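Old Kitchens, New Paint: What People in Dravetgate Keep When They Redo a Kitchen
Student project report, Home and Housing module

I picked this topic because my aunt redid her kitchen last July and talked about nothing else for weeks. She swapped the floor, the lights and the sink, and then refused to part with one ugly old drawer that sticks. I wanted to know if other people do that too, hold on to one odd thing while everything else goes in the dumpster. My supervisor, Yasuo Takagi, said it was a fine question as long as I talked to real households and didn't just quote my aunt for ten pages. Fair enough!

So I made a short survey and got it into the Plernivcombe neighborhood newsletter, which goes out to 1,632 homes. I got 50 replies back, which I was pretty happy with (the last student who tried a survey there told me to expect almost none). After that I did six longer interviews, mostly at kitchen tables, with a lot of coffee involved.

The survey asked when the kitchen was last changed, what was replaced, what stayed, and who in the house decided. I also left a big blank box at the bottom for anything else. That box was the best part. People wrote whole stories in there, some of them sideways up the margin.

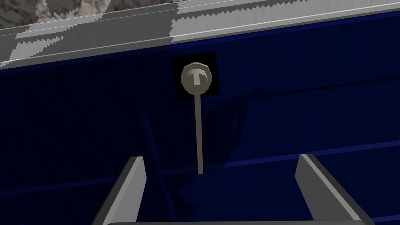
Color came up way more than I expected. I had only one question on it, near the end, and people still wrote about paint in the blank box. Older kitchens in the replies were mostly cream or white, and the newer ones went dark. A deep navy front under a light gray top is the look several people told me they wanted, and two of them had saved up for it. One woman said her husband thought it would feel like cooking inside a submarine, and now he tells visitors it was his idea. The people who had stayed with white mostly gave me cleaning as the reason, though one man said he just didn't want to repaint ever again.

Money was the next big thing. I asked for total cost but made the question optional, and plenty of people skipped it. The smallest project anyone gave me a number for came to $1,241, and that was paint, a faucet and new hinges, all done by the owner and her brother over one long summer. I can't say if that is typical for the area. I'd want a lot more answers first, and next time I'd ask for a price range instead of a number, since I think the blank line scared people off.

Now for the things people kept. I expected appliances, because they cost so much to replace. Hardly anyone mentioned them. What I got was a bread box, a pantry door with kids' heights penciled on it, a chipped tile from a grandmother's house, and a long list of handles and pulls. One interviewee, Mrs. Jasińska, had taken every pull off her old cabinets, boiled the paint off them in a pot she no longer uses for food, and put them on the new doors. They don't line up with the modern hole spacing, so she filled and redrilled every door herself. She said it took longer than the rest of the kitchen put together.

I asked her why, and she said her hand already knew where they were. I wrote that down right away. Another person told me nearly the same thing about a light switch — he still reaches for the wall where it used to be, and he moved it himself. 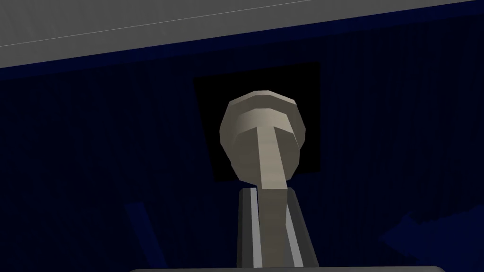 Fig. 2. A beige knob with a faceted cap and a tapered stem.

Who decides was harder to write up. In most of the survey replies, one person filled in the form and said "we" the whole way through, so I couldn't tell. The interviews were better for this. In two homes the couple disagreed right in front of me about who had picked the floor, and I just kept my pen moving. Renters had a different story altogether. They couldn't change much, so they put their effort into things that come along in the moving van: shelves, lamps, a rolling cart, a shower curtain hung over an open cupboard.

Some problems with my method. Anyone who bothers to answer a kitchen survey probably likes kitchens. The newsletter also reaches more owners than renters, and I only figured that out halfway through. And my question about "major changes" was too loose. One person counted a new toaster.

I kept my notes in Fiken folders sorted by household, which worked fine until I ran out of tabs. If I did this again I'd type everything up the same evening, because my handwriting after three coffees is a mess and I lost at least one good quote to it.

For the follow-up I'd like to go back to the six interview homes in a few years and see if the kept things are still there. Mrs. Jasińska has already said yes. My aunt also says the drawer isn't going anywhere.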